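The Long Afternoon: How Bromside Rethought the Office Break

When the Bromside municipal records department moved into its present building, the floor plan set aside one room for refreshments and gave it no further thought. The room had a sink, a counter and a door that closed by itself. Staff collected their drinks there and carried them back to their desks. Few stayed longer than it took to fill a cup.

That arrangement lasted until Akinyi Waweru was appointed head of workplace services. Ms. Waweru had previously managed staff facilities at Brander, a regional insurance office, and she brought with her a firm view of the working day. "People were taking their breaks in front of their screens," she said. "The department was paying for a room that served as a corridor."

Her first measure was modest. The afternoon break was extended to 22 minutes and placed at the same time for every section, beginning at 3 p.m. Telephones were covered by two members of staff on rotation. The length of the break drew more comment than any other part of the plan. It was chosen after a trial in February, during which sections tested several schedules and reported on how each one affected the public counter.

The second measure concerned furniture. The high counter was taken out and tables were brought in, with seating for 45 across the refreshment room and the adjoining hall. Department heads were asked to attend on the same terms as everyone else, and no meetings may be booked during the period.

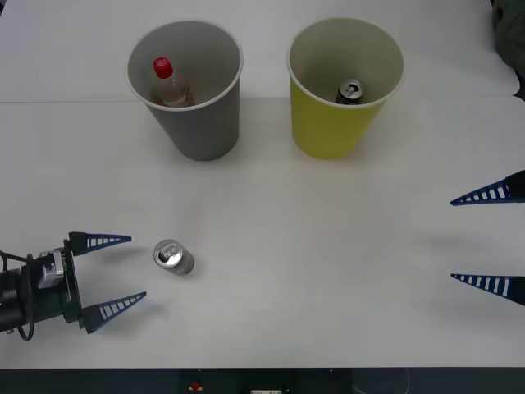
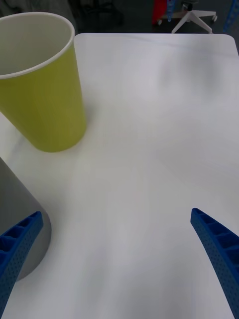
A paper cup on a white tabletop.

Not every section welcomed the change. The archive team, whose work involves long periods of careful handling, found a fixed break difficult to observe, and its members were permitted to start five minutes later than their colleagues. The mail room asked for a similar allowance and was refused - a decision that remains a matter of some feeling downstairs.

Mwanaisha Mfaume, who studies office customs at the Shirima Institute, has followed the department's experience with interest. In her view, the shared break declined as employers came to see rest as a private matter, to be arranged by each worker according to need. "Flexible breaks are easy to grant and easy to lose," she said. "When everyone stops together, it takes a decision to keep working."

Dr. Mfaume cautions against expecting too much. Her own study of the Zelura shipping offices found that a common break did little to change how much work was completed. It did change who spoke to whom. Clerks there began to settle small questions in conversation that had formerly passed through several layers of written request.

Ms. Waweru reports a similar pattern at Bromside, although she has declined to measure it. The department will review the schedule again before the summer leave period, when the telephone rotation becomes harder to fill. The mail room has already submitted its request a second time.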